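Notes on the Household Medicine Shelf

In June I undertook a full review of the medicines kept in this household. The work had been put off since we moved to Maton, and the shelf had reached the point where finding a cold remedy meant taking down everything else first. I set out below the method that was followed, in the hope that it may be of use to readers in a similar position.

The first step was to decide what counts as medicine. Tablets and syrups plainly do. Vitamins, denture cleaner, corn plasters and the tube of muscle cream from Nieminen required more thought. I settled on a broad rule: if a product carries directions for use on or in the body, it is part of the review. 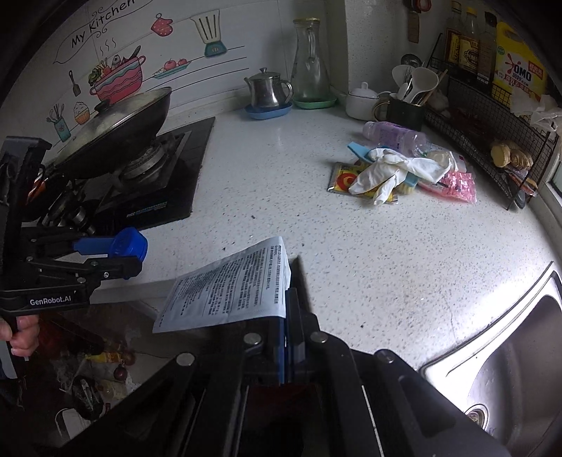 Should the printed leaflet be kept once the box has been thrown away? Keep it for as long as the medicine itself is kept, and store the two together. The leaflet gives the dosage, the warnings and the storage conditions, and the bottle alone often does not.

I had not followed this rule in the past. A bottle of cough syrup had lost its leaflet entirely, and the label gave the strength but not the interval between doses. It was set aside for the pharmacy. Leaflets are now folded once and held to their package with a rubber band. Where a leaflet is in a language that not every member of the household reads, a short card in English is added, copied out after checking with the pharmacist.

The second step concerned dates. A printed expiration date applies to a product stored as directed. Many products also have a shorter life after opening, and eye drops are the usual case. The date of opening is therefore written on the package in permanent marker. Of the items reviewed, 128 had passed one date or the other. I was not proud of that figure.
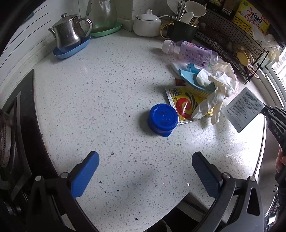 Storage was the third matter to be settled. The bathroom cabinet is the traditional place and a poor one, as steam and changes in temperature do most medicines no good. A high shelf in the hall closet was chosen instead, in a Doltora storage box with a latch. The box cost more than I had intended to spend, and the latch is stiff.

Expired items were taken to the collection bin at the pharmacy on Clorkura Street. Liquids were left in their original bottles, and names and prescription numbers were blacked out beforehand. Sharps are not accepted there and must go to the county site.

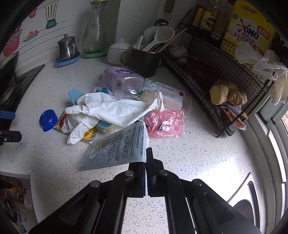
One reader, Clorkura Resident, wrote in after an earlier note on this subject to say that the pharmacy bin is emptied in the morning and is often full by 4 p.m., and that it is better to go early than to leave a bag beside it. I am grateful for the correction and have changed my own habits accordingly.

The review will be repeated every June. The list of contents is taped inside the closet door, and any person who finishes a package is asked to cross it off. Compliance to date has been uneven. The cough syrup is still awaiting a decision.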